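Lonow Local History Society — Working Group on the Mill Ledgers
Minutes, 2019-08-07

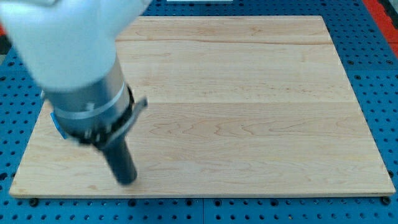 1. Transcription. Zbigniew Górecki reported that the 1896 wage ledger is transcribed as far as folio 68. Entries after that folio are in a second hand and use abbreviations not found in the key. He asked that pages be laid flat for reading and kept out of the cradle unless the binding is tight. Agreed.

2. Index of names. The index holds 400 entries. Hubert Czerwiński noted 13 surnames with conflicting spellings — both forms to be kept, with cross-references. The Dhillon household appears under two street addresses and stays unresolved.

3. Storage. Skillell has quoted for archival boxes. The quote omits lids. H.C. to request a corrected version.

4. Publication. Draft introduction circulated. Z.G. objected to the paragraph on piece rates, which relies on a single week of entries. Paragraph withdrawn pending a check against the Cladolar accounts.

5. Next meeting. September, date to be set by e-mail.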